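Cahier d'atelier, glaçures et engobes
25 octobre

Repris ce matin la série des engobes sur terre rouge. Depuis septembre nous avons le même défaut sur les bols : l'engobe se décolle près de la lèvre, en petites écailles, et toujours du côté où la paroi est la plus mince. Je note tout ici pour que Lurdes puisse suivre quand elle reviendra d'Irnville.

Pesée de départ : 801 g d'argile Mota sèche, 200 g de feldspath, eau jusqu'à la consistance d'une crème. J'ai passé le mélange deux fois au tamis. À la première passe il restait des grains durs au fond, que j'ai écrasés et remis. Je ne suis pas certaine que ce soit une bonne habitude, Alcides préfère les jeter.

Essai A : pose sur pièce encore humide, une seule couche. Essai B : pose sur pièce à consistance de cuir, deux couches. Essai C : comme B, mais avec une goutte de vinaigre dans l'eau. Les tessons sont numérotés au crayon d'oxyde, au revers du pied.

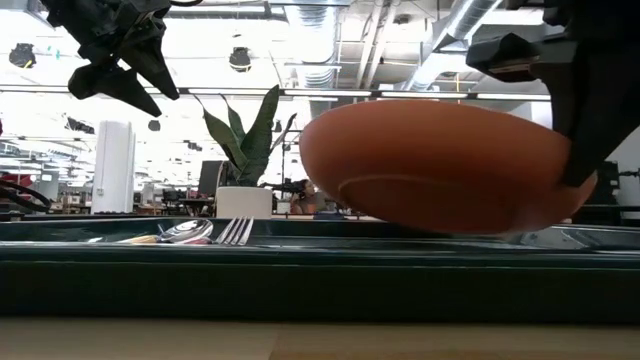
Bol terre cuite orangé, vu par-dessous, au-dessus du plateau vert foncé.

Le pied reste pour moi la partie la plus difficile à juger. Quand il est tourné trop tard, la base sèche avant le reste et la tension remonte dans la paroi. C'est l'explication d'Alcides et je la trouve raisonnable, mais elle n'explique pas pourquoi les assiettes n'ont rien. À vérifier : même terre, même jour, un bol tourné épais et un bol tourné mince.

Séchage : étagère du fond, sous plastique percé. J'ai oublié de retourner les pièces de l'essai B à midi — faute de ma part, à retenir avant de comparer avec A.

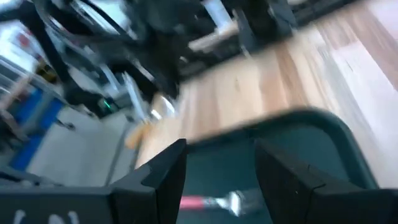 Cuisson

Courbe Skirora numéro 13, celle que nous utilisons pour les biscuits, avec le palier allongé. Le four a pris du retard dans la première montée, comme la dernière fois. Alcides pense au joint de la porte. Il a passé la main autour et il sent l'air chaud en bas à gauche. Commander un joint neuf chez Rikus, référence 1417, et demander le délai avant de payer.

Ouverture prévue demain, pas avant que le four soit bien refroidi. Je demande qu'on ne soulève pas le couvercle du regard « juste pour voir ».

Nuancier : le vert foncé et l'orange vont bien ensemble sur la table, je voudrais garder ce couple pour la prochaine série. Le vert de notre glaçure est encore trop bleu. Réduire le cobalt de moitié, ou bien l'enlever tout à fait et travailler seulement au cuivre. 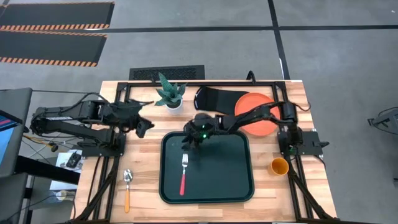

Lurdes Louro

J'ajoute mes remarques, étant rentrée plus tôt. Pour l'essai C, le vinaigre m'avait déjà donné de bons résultats, mais sur une terre plus chamottée. Sur terre lisse je ne promets rien. Il faudrait aussi peser l'engobe au litre avant chaque pose, car celui du seau épaissit pendant la journée et nous comparons ensuite des choses différentes.

Je garde un tesson de chaque essai non cuit dans la boîte près de l'évier. Ne pas les mouiller, s'il vous plaît.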